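Stustent shared workroom opens again with new benches, open storage and a bowl for every mat

August
By Songül Karaca for Flirero

We use cookies to remember your settings and to see which pages are read. Accept / Change settings

HAMILTON, ONTARIO – Flirero, a maker of furniture for workrooms and teaching spaces, has finished the new layout of the shared workroom at Stustent. The room was closed for 21 days during the summer. It is open again for all members, in the daytime and in the evening until 10 p.m.

The work was asked for by the members themselves. In the spring, Stustent sent a short list of questions to its members, of whom there are around 204, and the most common complaint was about storage. People came in to work for two hours and spent the first part of it looking for a screwdriver, or for a free piece of bench to put it on. Tools were kept in closed drawers with old labels, and what was in the drawer had often nothing to do with what was on the label.

Flirero proposed to begin with the storage and to choose the benches afterwards. The shelving comes from the company's Koster range, which is made in white metal and can be changed in height with one hex key. It stays open at the front. The cabinets next to it follow the same idea, with an open side, and members can see from their place what is inside and what is missing.

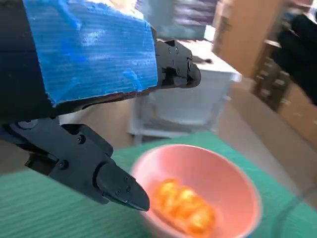 Each work place has a green mat, and on the mat goes a bowl for the small parts. The bowls were at first not in the plan. They came from the kitchen shelf of Stustent, where there was a stack left over from a summer lunch, and in the trial week members began to put screws and clips in them. Flirero then decided to keep them. A bowl with a round bottom is easy to empty with one hand, and the light colours make it simple to find a dark screw.

"We had prepared a divided tray for this purpose, and I was quite proud of it," says Lies Van Damme, who led the project for Flirero. "The members tried it politely for two days and went back to the bowls. So the tray will go to another customer, and we have learned something about trays."

The mats have a second use. They mark how much of the bench belongs to one person. In the old room a project could grow slowly over the whole surface, and the person who arrived at 7 p.m. had to ask three others to move. Now the rule is that what does not fit on the mat goes on the shelf behind, with a name on it. Things without a name are collected once a month and offered to everyone.

White was chosen for the benches after some discussion. Part of the members preferred a darker top because it hides marks. The others wanted a light room, above all for the months when it is already dark outside when they arrive. The top can be cleaned with water and ordinary dish soap. Strong cleaners are not needed and will make the surface dull with time.
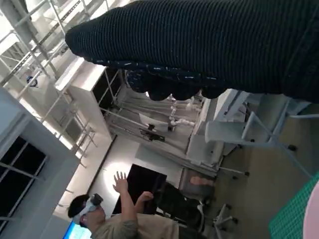 The room is used for very different things in the same evening – repair of small appliances, model making, electronics, preparation of school projects. For this reason Flirero did not divide it by subject. The frames and racks stand along the room and carry what people need to hang or clamp. When a group needs more height, the crossbars can be placed higher without ordering new parts.

Noise was the other point on the list. Under the feet of each rack there is now a thin felt pad, and the stools have received the same. This cost very little and, according to the members who were asked afterwards, it is the change they noticed first.

The cost of the whole work, with delivery and two evenings of instruction, was shared between Stustent and the Zovomness fund, which supports shared rooms for learning in the region. The old cabinets were not thrown away. They were cleaned, got new labels and were given to a school in the neighbourhood, which had asked for closed storage with a lock.

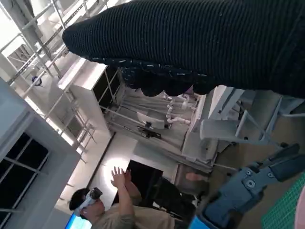

Songül Karaca

Members who have booked a place before the closing do not need to book again. New members can visit in the first half of the month, between 4 and 6 p.m., and somebody will show them where things are kept. Please bring indoor shoes. Long benches can be reserved for groups, but one end always stays free for persons who come without booking.

Flirero will return in the winter to check the fixings and to ask the members what should be moved. "A shelf is never in the right place the first time," says Van Damme. "We come back with the hex key, and usually it takes one morning."

About Flirero
Flirero designs and builds benches, racks and cabinets for workrooms, schools and studios. The Koster range can be ordered in parts, and spare parts stay available for older rooms.

Press contact: Songül Karaca, Flirero

21 shares · 9 comments

Receive our news four times a year. Enter your email to subscribe.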